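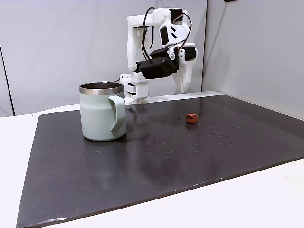
Re: Camp mugs for indoors – worth it or not?

From: Cường Tô
To: Kutden household list
Time: 9.32 in the morning

Cường Tô here, replying to the message from Ayele, quoted further down so that people on the digest can follow.

I've used insulated mugs at a desk for a few years now, so I'll go through your questions in order.

The size first. Mine is straight-sided with a flat handle, a pale green one with a steel rim, and it's the shape I'd go for again. A tapered mug fits a car cup holder better, but you said yours will stay on the table, and a straight side is far easier to get a sponge down. If you have big hands, try the handle before you buy. The wide flat ones look awkward but I can get three fingers through mine. The rounder handle on the Kodberg only takes two, and my knuckles rest against the body.

Heat. I don't own a proper thermometer, so I can only tell you how it goes in practice. Tea made at breakfast is still too hot to gulp when I've finished the first batch of emails. Without a lid it loses heat from the top like any other cup, and I'd say most of the benefit goes if you leave the lid in the drawer, as I generally do. If you take milk, put it in first or you'll be waiting a while.

Taste. I get a faint metal taste with plain water and nothing at all with tea or coffee. My wife says she gets it with tea as well and won't use them. Jasham wrote a longish message on this in March, which should still be in the archive, number 787 if the numbering hasn't changed. He thought it was mostly down to washing-up liquid left under the lip of the rim, and after reading that I began rinsing mine twice. It did get better.

Cleaning. Bare brushed steel stains brown inside if you drink black tea. Bicarbonate of soda and hot water, left for an hour, shifts nearly all of it. Don't use wire wool. I keep mine out of the dishwasher because the matte colour on an older one went chalky in there, starting round the bottom and then up the handle. The small lettering near the handle wore off that one too, though I can't say I missed it.

Rings on the table. You asked whether the outside gets hot enough to mark a surface. With a double wall, no. I have a big dark mat on my table, nearly black and a bit shiny, and I put it there on account of ordinary china mugs that had left rings on the tabletop. The green mug has never marked the mat or the table. What does show on a shiny dark mat is dust, crumbs and every drip, so if you're buying a mat as well, get a duller one. I wipe mine with a damp cloth and then a dry one. If I skip the dry one there are streaks by the afternoon.

On price, I wouldn't pay extra for the name. The rim is the part to look at. Run a finger round it in the shop, and if you can feel a ridge where the coating meets the steel, leave it there – that edge is where the paint starts to lift.

I don't know anything about the ceramic-lined sort, so someone else will have to answer that.

Cường

Ayele wrote:

> Hello all,
>
> I broke the last of my good mugs over the weekend and I'm wondering
> whether to replace them with one of those insulated camping ones.
> It would never go camping. It would sit on the table where I work,
> next to the papers, from morning until I pack up.
>
> What I'd like to know:
>
> Is the straight kind better than the tapered kind?
> Does the drink stay hot with the lid off?
> Does it taste of metal?
> Can it go in the dishwasher?
> Will it leave rings? The table was my aunt's and I'd rather not
> spoil it.
>
> I've also seen ones with a ceramic lining, at 32 pounds, and that
> seems a lot for a cup. Has anyone got one?
>
> Thanks,
> Ayele

--
Kutden household list
To read on the web, go to the archive page and choose the month.
To leave the list, send a blank message with the word LEAVE as the subject.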